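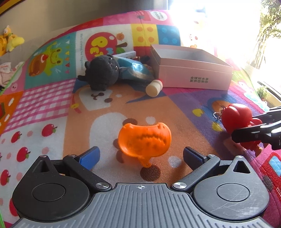

Sterkholm Floor Mats: Frequently Asked Questions

Choosing a mat

What is the difference between Kokine, Teoh and Beder?
Kokine is a single-piece folding mat. Teoh is a single-piece mat supplied on a roll. Beder is a set of interlocking tiles with separate edge strips. All three use closed-cell foam, but Kokine and Teoh have a film surface and Beder does not.

Which one should I use in a room with fitted carpet?
Kokine or Teoh. Tiles need a firm base, and on anything deeper than a short loop carpet the joints will open under foot. If you already own Beder and have to use it on carpet, put a sheet of hardboard underneath.

How do I measure the room?
Measure wall to wall at two points in each direction and use the smaller figure. Deduct 4 mm on every side for expansion. Skirting boards, pipes and door swings should be measured separately. Doors that open into the room must clear the full thickness of the mat plus any underlay.

Can the mats be trimmed?
Teoh can be cut with a sharp knife and a steel rule. Cut from the printed side, in several light passes. Beder tiles can be cut in the same way, but a cut tile cannot be returned. Kokine must not be cut, as the film is sealed around the edge and will lift if the seal is broken.

What is the largest single piece?
Teoh is available up to 2000 mm wide. For wider rooms, lay two rolls side by side and join them underneath with the double-sided tape sold for the purpose. Do not tape across the top surface.

Laying the mat

My mat will not lie flat. Is it faulty?
Probably not. Foam that has been rolled or folded keeps some of its shape. Leave it face down in a warm room overnight, then turn it over. Teoh takes longer than Kokine. If a corner is still raised after four days, send us a photograph taken from floor level, with a ruler standing next to the corner.

Can I use a mat over underfloor heating?
Yes, with the floor surface set no higher than 27 °C. Foam insulates, so the room will be slower to warm up. Check the limit given by the maker of your floor covering too, and follow whichever is lower. Electric systems with a floor sensor should not have the sensor area covered.

Will it mark my floor?
On sealed wood, stone, ceramic tile and laminate we have had no reports of staining from mats that were lifted regularly. Vinyl and rubber floors are different. Some plasticisers move between the two materials and leave a yellow patch that cannot be cleaned off. Use a cotton or felt layer between them. Newly oiled or varnished boards need to cure fully first; ask whoever did the work.

How often should I lift it?
Once a week in a kitchen or ground-floor room with a solid floor, once a month elsewhere. Wipe the underside and let both surfaces dry before putting it back.

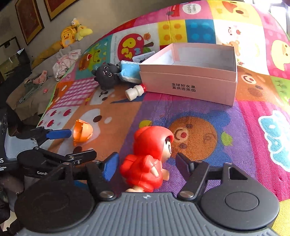
Small figurine in a red hooded raincoat, on a mat.

Cleaning and care

What can I clean it with?
Warm water and a small amount of washing-up liquid, applied with a soft cloth. Rinse with a second cloth and dry. Do not use bleach, white spirit, nail varnish remover, scouring pads or a steam cleaner.

How do I remove pen or crayon?
Crayon usually comes off with the normal cleaning method. For ballpoint, dab with surgical spirit on cotton wool, starting at the outside of the mark, and test first on a corner. Permanent marker may leave a shadow on pale areas of the print.

Can I vacuum it?
Yes, with the brush bar switched off. A rotating brush will dull the film and will roughen Beder tiles.

Furniture has left dents. Will they come out?
Shallow dents recover in a day or two once the load is removed. Deep ones from chair legs or bed feet may be permanent. Put furniture on the floor beside the mat, or spread the load with a board.

Does sunlight affect the colours?
Over time, yes. Turn the mat end for end every few months if part of it lies in direct sun. Fading is not covered by the guarantee.

Orders and returns

How much is delivery?
Orders over £200 are delivered free to mainland addresses. Rolls of Teoh travel by pallet carrier and are left at the kerb. Orders placed by noon on Thursday leave the warehouse the same week.

Can I return an opened mat?
Within 54 days, if it is uncut, clean and in its original packaging. Kokine must be folded along the existing creases.

Who do I contact about schools and nurseries?
Trade enquiries go to Talha Lashari through the contact form. Select "Trade" and include the room dimensions, the type of floor and the date you need the mats. Orders for the September term should be placed before the end of June.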